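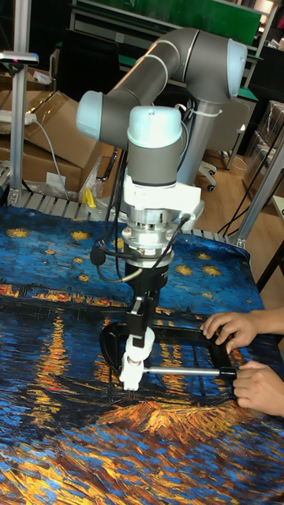

Figure 4. Rod held in the gripper, frame held by hand on the table.

4. Fitting the rod with the arm

This section is for the arm in the Galtside shared workshop. Please read all steps before you switch on the power. You need two persons: one at the frame and one at the stop button.

4.1 Before you start

1. Put the cloth on the table and pull it flat where the frame will lie. Small wrinkles at the far edge do no harm.
2. Check that the sensor cables hang in a free loop beside the wrist. They must not go under the gripper fingers when the wrist turns.
3. Open the program Jodow and load the file "rod_hold". The speed must show 2 percent. If it shows another value, do not continue.

4.2 Gripping the rod

4. Lay the frame flat on the cloth, under the gripper.
5. Hold the rod by its right end and bring the left end between the white fingers.
6. Press Close. The force value on the screen should stop at 90 or a little more. With 98 the fingers begin to bend — open them and try again.
7. Press Zero on the sensor page. Do this only when the rod is already gripped, otherwise its weight is counted in the reading.

CAUTION: Do not put your fingers between the rod and the frame when the arm is moving down.

4.3 Holding the frame

8. Hold the frame at the right side with both hands, one at the top bar and one at the lower corner. Keep the hands away from the gripper.
9. Say "ready" to the second person, who then presses Step. The arm moves a short distance and waits.
10. Repeat step 9 until the rod sits straight across the frame. If the reading jumps, press Stop and begin again from step 4.

NOTE: Darlene Lemieux made new fingers in September. The old position file does not fit to them, so please delete it from your own computer too.

NOTE: If the fingers do not open after Stop, turn the key on the Edska control box to Manual and press Open for two seconds. When this does not help, leave the arm as it is and write to Yvette Gosselin.

Continue with section 5, Removing the frame.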